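Print this section | E-mail to a colleague

4. Mulch, shade and the matter of the swales

4.1 What the plots were asked to do

The Kerine holding sits on a south-facing slope that was grazed until there was very little left to graze. By the time the first trees went in, the topsoil had mostly moved downhill to Sandau, where we are told the gardens are excellent. The design literature on dry slopes is confident on what to do next: dig on contour, mulch deeply, plant thickly, and wait. We had no quarrel with any of it except that few of the people recommending it seemed to have waited and then measured.

We therefore laid out 3 treatments along the slope. The first had swales and a deep straw mulch. The second had the mulch but no swales. The third was planted and left alone, a method with a long local history. All plots received the same mix of nitrogen-fixing shrubs, fruit trees and ground covers, bought in as bare-root stock from the Rowbotham nursery. In all, 4000 plants went into the ground during the first winter. Anyone who wishes to repeat the study is advised to start with fewer, or with younger authors.

Survival was recorded at the end of the second dry season. A plant counted as alive if it had green tissue anywhere above the soil. This is a generous rule, and a number of the specimens that passed it would not have been accepted back by the nursery.

4.2 Survival and its discontents

Of the plants set out, 2814 were alive at the second-season count. The mulched plots did better than the bare ones by a wide margin, and nobody who has put a hand under a thick layer of straw in August will find this startling. What we hadn't expected was how little the swales added. In the upper half of the slope the swaled plots and the mulch-only plots could not be told apart. Only near the bottom, where runoff collects in any case, did the trees beside the ditches show clearly stronger growth, and those trees were arguably being watered by the hill.

We don't take this as a case against swales. Rain in both winters came as long, light drizzle, and a swale is built for the other kind. A single heavy storm might have changed the ranking. It might also have changed the location of the swales, several of which had banks that we would describe as hopeful. Digging was done by hand over a number of weekends and the contour wanders in places, most of all in the stretch dug after lunch.

Shade turned out to matter more than either of us had planned for. The fast-growing nurse shrubs reached a useful height by the first May, and the young fruit trees on their northeast side, sheltered from the afternoon sun, kept their leaves weeks longer than those planted in the open. Nurse planting is old advice, older than the name permaculture, and we claim no credit for confirming it. Our only contribution is to note that the effect was strongest where the spacing was wrong. In two rows the shrubs had been planted much closer than the plan allowed, through a misreading of the plan, and those rows did best of all.

4.3 The animals

Poultry were added to the lower plots in the second spring to deal with slugs and to supply manure. They did both. They also dealt with the mulch, which they moved steadily from where it had been put to where it had not, and by early summer the mulched and bare plots on that terrace had become a single treatment. Data from the terrace have been left out of the survival comparison and are given in Figure 4 of the supplement for readers with an interest in chickens.

The goats at neighboring Vovville were not part of the design. They entered the upper plots once, at dusk, and showed a strong preference for the nitrogen-fixing shrubs over the fruit trees. We mention this as a possible point in favor of nurse planting that the literature has so far overlooked.

4.4 Washwater as a supplement

Visitors to the holding stay in a small guest block, and its sink and shower water had been going to a soakaway that did no one any good. From the second summer it was sent instead through a reed bed and out to a row of bananas and comfrey, kept apart from the main trial. The bananas are now the tallest things on the property and feature in every visitor's holiday pictures, to the quiet annoyance of those who planted the other rows.

The difficulty with washwater lies upstream, in what people put down the sink. Salt-heavy and boron-bearing cleaning products are hard on soil with this much clay, and guests don't arrive having read the label. Ordinary toiletries reach the drain in small amounts and are heavily diluted, but on a slope where rain seldom rinses the ground, small amounts have time to add up. We tested the soil below the outlet before the diversion and again after one summer, at a depth of 50 centimeters.

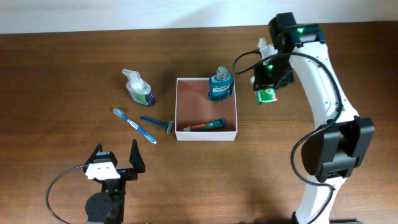
Figure 5. Personal-care items, including mouthwash and toothpaste.

Salinity at the outlet had risen slightly, and farther down the row it had not moved. One summer is a short time in the life of a soil, and we would not want the result quoted as a clean bill of health. The comfrey was cut and dropped as mulch, so whatever it took up stayed on the site, and this needs following for several more years before anyone extends the pipe toward the vegetables.

The notice over the sink asking guests to go easy on the soap has been rewritten twice. The first version explained soil structure and was, by general agreement, not read. The current one has a drawing of a banana on it. Whether it has changed what goes down the drain we can't say, as we had not thought to measure that beforehand.

4.5 Limits

The slope is one slope. Plots were not replicated on other aspects, and the bare treatment had the misfortune to include the rockiest ground on the holding, a fact noticed once planting was well under way. Losses in the first summer may also owe something to the bare-root stock, part of which spent longer in the shed than it should have while the ground was too hard to open. Labor was not costed. We did try, but the figures made the straw look cheap and the fruit look very expensive indeed, and the section would have needed a different title. Counts continue each autumn, and the swale banks on the upper terrace are being rebuilt before the next winter planting.

Contact | Copyright the authors | Back to top

This site uses cookies to remember your reading preferences. Accept | Manage settings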